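Trundico under-desk walking pad: four months in

I bought the Trundico in January, used it twice, sulked about it for a couple of weeks, and then somehow ended up walking on it nearly every workday since. So this review comes from a person who was ready to send the thing back (I still have the box, it's behind the couch).

Some background. I work from home, I sit a lot, and by the time I shut the laptop I have zero interest in putting on sneakers and going anywhere. I had a gym membership. I paid for it very faithfully. A walking pad seemed like a way to get some movement in during the boring parts of the day, and I'd already tried a Villier pedal thing that kept sliding away from me across the floor until I was basically lying down in my chair.

Setup was easy, mostly. It comes in one piece, and you plug it in, pair the remote and stick the safety clip on your shirt. The pairing took me three tries and the instruction sheet is terrible. You hold the button until it beeps, let go, then hold it AGAIN. The sheet leaves out the second part. Also, it is heavy! There are wheels on the front end, and they roll fine on a hard floor, but on my rug I have to drag it.

The belt feels nice. A bit of give, no wobble, and wide enough that I stopped looking at my feet after the first week. I'm not a tall person, so if you have a long stride, go try one in a store if you can. My brother-in-law is six foot three and he kept kicking the front cover.

Speed goes up to 4 miles an hour, and I've used the top speed maybe twice. For email I like 2. For calls where I only have to listen, I go a little faster. Typing anything long is hopeless for me at any speed, and my handwriting turns into something a doctor would be ashamed of. I save walking for reading, meetings and sorting out my inbox.

Noise was my big worry, and it's fine. There's a low hum, and my coworkers say they can't hear it through my headset. What they can hear is me breathing if I get ambitious. It did start squeaking in the second month - a drop of the silicone oil that comes in the package fixed it, and I've done that once more since.

Now the complaints. The display times out after 90 minutes and wipes your session, so if you like to add up a whole day you have to write the number down before it vanishes. The app, Condeo, is supposed to save it all for you, but it loses the connection constantly and wants you to log in every time. I deleted it. I keep a sticky note on the monitor instead and I'm happier.

The remote is also tiny. Mine lives in a mug, otherwise I'd have lost it by now.

I did look at the Fodor before buying, which folds in half and has a handrail. If you want to jog or you're unsteady on your feet, I'd go for that one, the rail makes a difference. It cost 112 dollars more and wouldn't fit under my desk with the rail up, so that settled it for me.

Has it changed my life? Well, my lower back is a lot less grumpy by dinnertime and I sleep better on days I've walked. I haven't lost any weight that I've noticed, but I also started keeping cookies in the office, so let's not blame the machine. My best month so far was April, when it rained forever and I would never have walked outside.

I'd buy it again at the same price. Wear real shoes though, not slippers - I learned that one fast.

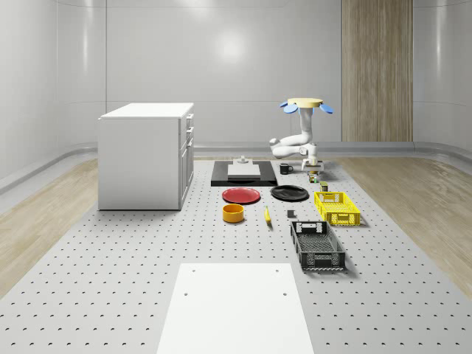

Can you use it without a standing desk?

You can, as long as you have something tall enough to work on. I spent the first few weeks with my laptop on top of a dresser and it was perfectly comfortable for reading and calls.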